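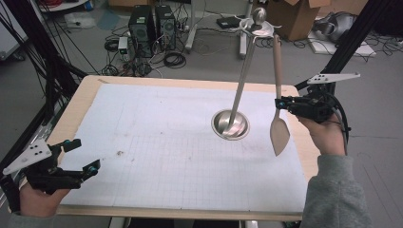 Are we still doing the parish retreat in May? We are, same house at Bredotport, places for 15 this time.

Sorry for the rushed note, between a funeral and the school assembly. Melur has the booking form at the back of church, please sign it rather than emailing me – I lose emails. Deposit can wait.
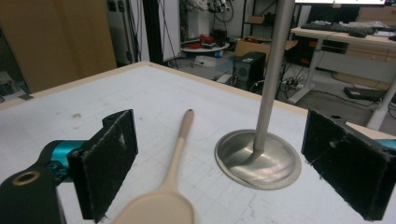 White tabletop with the faint grey grid.

Now, Zahira P's message, quoted so everyone has it:

> From: Zahira Pattinasarany
> Date: 7/4/18
> Could we have more silence this year and fewer talks? Last time we had 4 talks before lunch and I hardly had time to say a psalm. Also is Fr Bayu hearing confessions or is it a visiting priest? Some of the Budley people asked.

Silence – yes, gladly. One talk in the morning, one after tea, nothing in between. Meals quiet on the Saturday as well if people can bear it. Confessions will be Fr Mandagi from Dirus, he's coming for the whole weekend, so you don't have to put up with me. 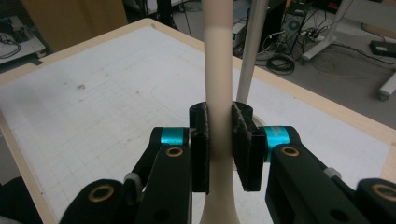
Also he has asked for Evening Prayer to be sung, so Yevdokiia is sorting teh music. Hymn 154 to finish, the old tune. Bring your own Bible, the house only has a few and the print is tiny.

Lifts: tell Melur if you need one or have a spare seat. Nothing arranged from Budley yet, would somebody there ring round.

Must run. Pray for the sick of the parish please, list is in the porch

Bayu Manurung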